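# Proofing box reads colder when the heater is on

**Pemer Bench Forum > Small Projects > Heating and Cooling**

### hkoval wrote (August 2, 2022):

I have a dough proofing box that mostly works. It's an old picnic cooler with a 55 watt heat mat in the bottom, a 10k NTC thermistor hung from the lid, and an 8-bit micro running at 5 volts. The thermistor goes to ground and a 10k resistor goes up to 5 V. The junction goes to an analog input, 10 bits, supply used as the reference. A small relay board (Marell, one channel) switches the mat.

The trouble is that the reading moves when the relay does. Sitting at temperature with the relay off I get 409. The relay pulls in and the number goes up by 17, right away, on the next sample. Relay drops out and it goes back. More counts means colder with my wiring, so the box thinks it got colder the moment the heat came on. It overshoots every time.

Already tried:

- a different thermistor from the same bag
- moving the sensor away from the mat
- a second wall supply, a Zimar, which made no difference
- another analog pin

I logged 2,000 samples overnight and the jump is the same size all the way through. Everything is on a breadboard. The two wires from the board to the lid are thin alarm cable.

Hanna Koval
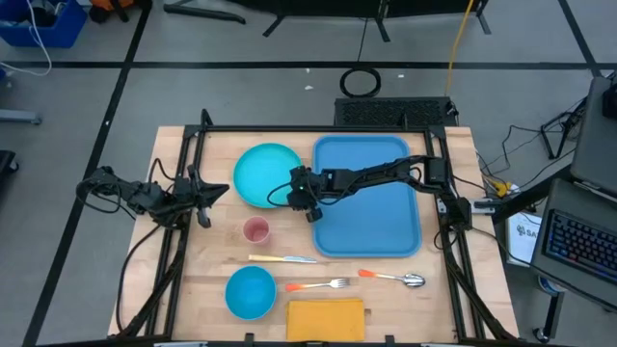 ### tin_snips wrote:

Noise. Put 100 nF from the analog pin to ground and average 16 samples. Every relay project does this.

### drafty_garage wrote:

It isn't noise if it's the same size overnight. Averaging an offset gives you the offset.

Where does the relay board get its ground? If it comes off the same strip of breadboard as the thermistor, the coil current is going through the same bit of metal the sensor uses for its zero.

### hkoval wrote:

Same strip, yes. One jumper goes from the micro's ground pin to the blue rail. The relay board and the thermistor both plug into the blue rail. The wall supply comes in at the micro's barrel jack.

### drafty_garage wrote:

Then that jumper is your problem, or the contacts at either end of it. One count is 5 V over 1024, call it 4.9 mV. Your jump is 83 mV. A relay that size wants 70 mA or so for the coil, plus a little for the LED. That works out to a bit over an ohm in the shared path. A tired breadboard and a cheap jumper will do that easily.

The direction fits too. Bottom of the thermistor gets lifted, reading goes up.

### tin_snips wrote:

Or the 5 V is sagging. You are guessing.

### drafty_garage wrote:

If the 5 V sags at the regulator, the divider and the reference sag together and the reading stays put. Only a drop that one sees and the other doesn't will show up. You could get that on the positive side as well, but it would go the other way: less voltage on top of the divider, lower count. She sees it go up.

### tin_snips wrote:

OK, I'll give you the direction. I'd still fit the cap.

### oldmat wrote:

I'd throw the whole thing out and buy a plug-in thermostat. I built three of these and the one I use is the one I bought. A proofing box doesn't need a micro. Bread is fine anywhere within five degrees.

### hkoval wrote:

I like having the log. I also want it to step down for the last hour, and the plug-in ones I looked at don't do that.

### amano_h wrote:

Measure it before changing anything. Meter on the millivolt range, black lead on the micro's ground pin, red lead on the thermistor's ground leg. Push the probes onto the metal of the leg itself, not into another hole. Read it with the relay off, then on. If you see something near 80 mV with the relay on, drafty_garage is right.

For the fix, in order:

1. Give the relay board its own ground wire, straight back to the supply. Don't land it on the rail.
2. Run the thermistor ground to its own ground pin on the micro. Most boards have two or three.
3. Do the same with the relay's 5 V while you are there, or feed the coil from a separate supply if the Marell has the jumper for it.
4. Move the whole thing to solder board once it works. A breadboard in a warm damp box is not going to last. I had one under a seed tray from June on and the contacts went dull.

The alarm cable is fine. The thermistor draws a fraction of a milliamp and a few ohms of wire against several thousand won't matter.

Hatsue Amano 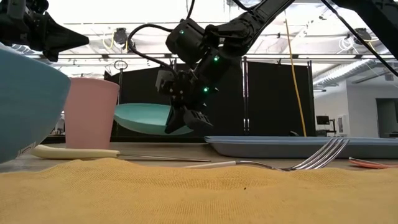

### hkoval wrote:

Measured it. Relay off: 2 mV. Relay on: 84 mV.

I wiggled the jumper while watching the meter and it went anywhere from 60 to 110, so it's mostly the contact. Swapped in a fresh jumper and the number dropped to 31, which is better but still there.

Then I did steps 1 and 2. With the relay board grounded back at the supply and the sensor on its own pin, the reading changes by one count, sometimes none. I haven't done 3 yet.

### drafty_garage wrote:

One count is as good as you'll get from that converter.

How much was it off in degrees? I get about 1.6 C at that point on a 3950 curve.

### hkoval wrote:

Mine is a 3950, so that sounds right. The glass thermometer in the box was going three degrees F over the setpoint, give or take, and some of that must be the mat staying warm after shutoff.

### vukcevic_fan wrote:

For the leftover overshoot, lay a piece of sheet aluminum over the mat with a small gap under it, and add a slow fan if you have room. I copied the layout from the Vukčević egg incubator plans and the swing got a lot smaller. No code changes.

### oldmat wrote:

A fan will dry the skin on the dough.

### vukcevic_fan wrote:

Cover the dough. I've used a damp towel with the fan running and had no skin.

### oldmat wrote:

I've had it happen with a towel. Depends on the fan, I suppose. Put in a pan of water if you go that way.

### hkoval wrote:

I'll try the aluminum first and leave the fan out. There's a sheet left over from a shelf that should fit if I trim one side. The cap is in too, tin_snips, it was in the drawer anyway.

### tin_snips wrote:

Good. Post the new log when you have a full night of it.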